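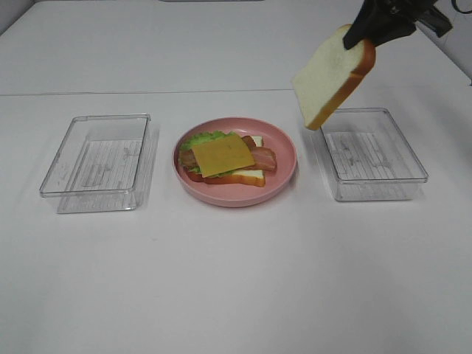
To: cell-operations list
Subject: Re: Grip fault on top slice, sandwich cell, interim findings and hold

Colleagues,

This message replies to the query copied at the end and sets out where the inquiry stands. The hold on unattended running of the Saven sandwich task remains in force at both sites until a further notice is posted to this list.

**What was reported**

During the December run at Skusach, the controller recorded a firm grip on the top slice of bread when the fingers were not holding it securely. The arm continued with the placing motion. The slice turned in the fingers, came down across the edge of the plate, and was pressed there until the force limit stopped the arm. No person was inside the marked area and no one was hurt. The plate was chipped and has been withdrawn.

**What the logs show**

The run consisted of 1,514 placing cycles. The same false grip signal appears in 8 of them. In seven cases the slice stayed in the fingers long enough to be placed and the cycle was scored as a success. The eighth is the reported event. The scoring rule looks only at the end of a cycle, and the earlier warnings were therefore not raised with anyone on shift.

All eight cycles involved the top slice. None involved the cheese, the lettuce or the bacon. The grip check compares finger opening with a stored value for bread, and that value was set with a firmer loaf than the one now in use. A soft slice gives way under the pads, and the opening falls inside the accepted range even when the hold is poor.

The wrist view is the one to use when checking a hold by eye. It gives the position of the bread against the finger and keeps the plate in sight.

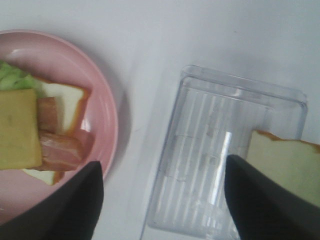

*Wrist view: right finger against the second slice, open sandwich on the plate at left.*

**Safety matter**

The fault itself is minor. The greater concern is that the arm was allowed to press down on a misplaced item until the general force limit was reached. That limit was written for the tray-moving task and is too high for work over a plate. Had an operator reached in to straighten the bread, the same limit would have applied to the operator's hand. The Melnyk controller permits a separate limit for each task, and this feature was not in use.

**Required before the hold is lifted**

1. A separate downward force limit must be set for all placing motions over the plate.
2. The stored grip value for bread must be measured again with the present loaf.
3. A false grip signal must stop the cycle, whatever the final score.
4. Operators must press the stop button before reaching over the table for any reason, including to move a container or to recover dropped food.
5. Each site must complete 600 attended cycles with the new settings and send the complete log to this list.

Attended running may continue in the meantime at reduced speed, with one operator at the stop button. Food handled during testing is to be discarded at the end of each session.

Flunisham has asked whether its earlier results are affected. The 2,833 cycles logged there used the firmer loaf, and no false grip signal has been found in them. The results stand for now, but the force limit was the same and item 1 applies in full.

Corrections to the above should be sent to the list and not to individual members.

Cell Safety Office
Skusach

---

Flunisham Operations wrote:

> We have received the notice of the hold but not the reason for it. Our cell runs the same task with the same gripper, and we have seen no dropped bread this quarter.
>
> Please confirm the following:
>
> - whether the fault lies in the gripper or in the software;
> - whether our logged cycles need to be scored again;
> - whether we may continue with an operator present.
>
> We have a visit planned at 10 a.m. next week and would prefer to show the cell in operation, if that is permitted.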